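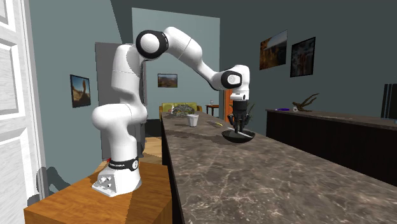
The white arm and the black bowl.

July, after eleven in the evening

I am back from the visiting lecture at the college in Wamemcombe and I want to write it down before I sleep. The speaker was Filipa Mota, who teaches adults to read. I had waited for her since spring, when the poster went up next to the library stairs.

The hall has 400 seats and all of them were taken, so I stood by the wall with my bag between my feet. The dean made a long welcome and said her name wrong two times. She did not correct him. I liked her for this.

She spoke for 50 minutes without slides. Her first class was in the back room of a bakery, and the students there were older than her parents. One man had kept every letter from his sister for years, and he could not read one of them. When she told this, I thought of my grandmother, who signed with a cross until she died. I did not expect to think of her tonight.

Afterward there was a line for questions. I prepared mine in my head, with the verbs in good order, but Amândio Nogueira was before me and he asked almost the same thing: how do you correct a grown person without making him feel small? She answered that she asks the student to choose one mistake for the day, and the others can wait. I wrote it on my hand.

I bought her book for my evening group. The bus was late and I read 12 pages under the lamp at the stop.

Tomorrow: return the key to the classroom, call Amândio about the reading circle, buy chalk.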